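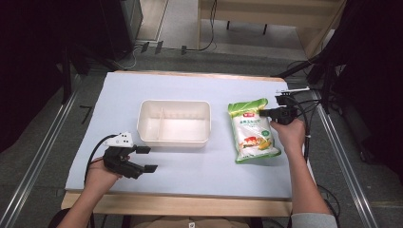 9 min read

Figure 3. Table layout for the packing task. Two hand-held grippers, a two-compartment container, and one snack bag on a paper-covered tabletop.

4. Rules for the Table

4.1 Why the rules are short

The first version of our collection protocol ran to 33 rules. It had a rule about sleeves, a rule about the rule about sleeves, and an appendix on tape. Operators signed it, put it in a drawer, and went on doing what they had been doing before. When we compared the recordings made under that document with the ones made before it existed, we could find no difference that we were willing to defend in print.

The protocol described in this section has 8 rules. We call it the Swai protocol, after the internal name of the project, and it applies to all two-handed demonstrations recorded with the Niramer hand-held grippers. It covers the table, the objects, the operator, and the decision to throw a recording away. It does not cover the training of policies on the recordings, where good practice is still mostly a matter of taste and whoever last had the budget.

4.2 The surface

Rule 1. The working surface is covered with a single plain sheet, and the sheet is replaced when it is creased, stained, or written on.

Most of our surface trouble came from the third case. A small pencil cross showing where the container should go is a great convenience to an operator. It is also a great convenience to a learned policy, which will happily find the cross and ignore the container. We lost one full batch this way and have been strict about pencils ever since. The layout in Figure 3 uses a pale sheet on a light wooden table; a darker sheet is allowed if it is used for the whole session.

Rule 2. Only the objects named in the task card are placed on the sheet.

We expected this one to be easy. In the pilot it was the rule most often broken, usually by coffee.

4.3 The objects

Rule 3. Object positions are drawn from the session list, and the operator does not tidy them.

People like things straight. Left alone, our operators set every package parallel to the table edge, and the resulting data suggested a world in which groceries arrive on a grid. The session list therefore gives a position and a rotation for each object, and the small angle on the snack bag in Figure 3 is well within what the rule permits. Containers are treated the same way, although with a divided container we also note which compartment is the target. In an early draft the task card said "the left side." Two operators took that to mean their left and one took it to mean the container's left, a position he argued for at some length and with real feeling. The card now says "operator's left."

Rule 4. Packages are used as sold, with their printing intact.

An earlier practice in our lab was to wrap packages in plain paper so that the printing would not distract the model. The models trained on wrapped packages were indeed not distracted. They were also unable to recognize anything one might find in a store. Flat, flexible bags need particular care under this rule, as they pick up folds with use. A bag is retired when it will no longer lie flat unassisted, and a new one is entered in the object log under its own number, even if it is the same product.

4.4 The operator

Rule 5. Both grippers are held from the first moment of the recording to the last, including in tasks that need only one.

The idle gripper is the most informative thing in a bad recording. An operator who puts it down will pick it up again, and the tracking software then has to make sense of a hand that has teleported. Under the rule, the idle gripper stays in the hand and moves as little as is comfortable. We do not ask for stillness. We tried asking for stillness, and got recordings of people concentrating very hard on one arm.

Rule 6. Cables hang outside the working area and are checked before each recording.

Tethered grippers are cheaper to keep synchronized than wireless ones, and the price is paid in cable. The preferred path is down and away on each hand's own side, with enough slack to reach the far edge of the sheet. A cable that crosses between the hands ends the recording. So does one that drags an object, even if the object is dragged to exactly the right place — a thing that has happened, and that was briefly logged as a success.

Rule 7. The operator sits, and stops after 2 hours.

The limit was set after we plotted failed grasps against time in the chair. It had been 4 hours on paper and rather longer in June, when a deadline was near. Operators objected to the old limit less often than the data did.

4.5 Discarding

Rule 8. A recording is discarded for breaking a rule, never for being ugly.

This is the rule we would keep if we had to give up the other seven. Given a free hand, reviewers delete slow demonstrations, hesitant ones, and any in which the operator misses once and tries again. What remains is very handsome and teaches a robot nothing about recovering from a miss. Reviewers working under our protocol must cite a rule by number in the Dosico review tool, which has no field for "other." It had one at first. It was by some distance the most popular rule in the protocol.

4.6 Compliance

We audited 500 recordings made under the short protocol, all reviewed twice, with the second reviewer blind to the first one's decision. Disagreements between reviewers were concentrated in Rules 3 and 6. Rule 3 is hard to judge by eye when the intended rotation is small, and we now overlay the session list on the first image of each recording. Rule 6 is hard to judge because a cable may pass near the working area without entering it, and reviewers differ in how much a near miss alarms them. We have no overlay for that.

A partner site, Tedeo, adopted the protocol with one change, adding a ninth rule that requires operators to have read the first eight. We have not been able to measure its effect.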